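Unit 4: Point of Use Storage and Search Time
Stores and Workplace Layout, handout for the February block 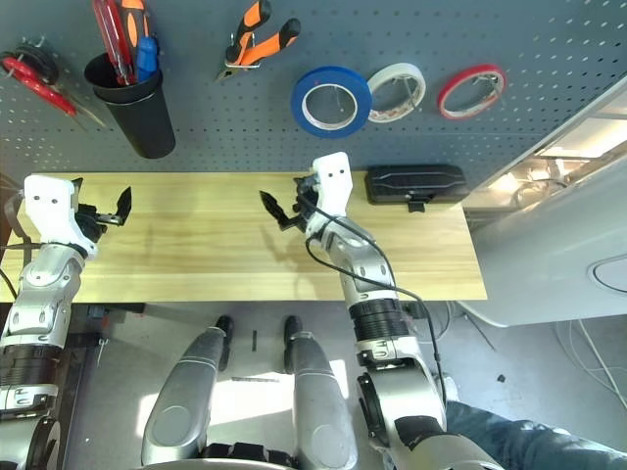

Derek Tapley objected at the last session that search time cannot be separated from walking time, and that any figure quoted for one will contain some of the other. The objection is fair and affects how the exercise below is set up.

Definitions
Search time starts when the worker stops the task and ends when the hand closes on the item. Walking time is the part of search time spent outside the work area. Point of use storage removes most of the walking. It reduces the rest only if each item has a fixed place.

Open and closed storage
Open storage (boards, racks, hooks) shows stock at a glance but collects dust and uses wall area. Closed storage (drawers, cabinets) holds more per square metre. Its contents have to be remembered or labelled. Mixed systems are usual. Items used every shift go in the open and the remainder behind doors.

Worked case: the Dullow depot
The Lumbridge survey logged 1,000 requests for hand tools and consumables at Dullow. Of these, 647 were met from within the work area and 353 required a trip to the main store. After the layout was changed, a second log of the same length gave 694 met locally and 306 from the store. The local share therefore rose from 64.7 to 69.4 per cent, a gain of 4.7 percentage points.

Note that the survey recorded where each item was found and did not record how long it took. No claim about time saved can be drawn from it.

Placement rules (after Kiani)
Heavy items between knee and elbow height.
Frequent items between elbow and shoulder.
Items used together, stored together, even where this breaks up a size series.
Rolls and reels on pegs so that they can be drawn without being taken down.

Exercise
Using the Bistmont floor plan, mark the boundary of each work area. State whether you count a shared bench as inside or outside, and keep to that choice throughout. Record walking and searching in separate columns. Bring the completed sheet to Unit 5.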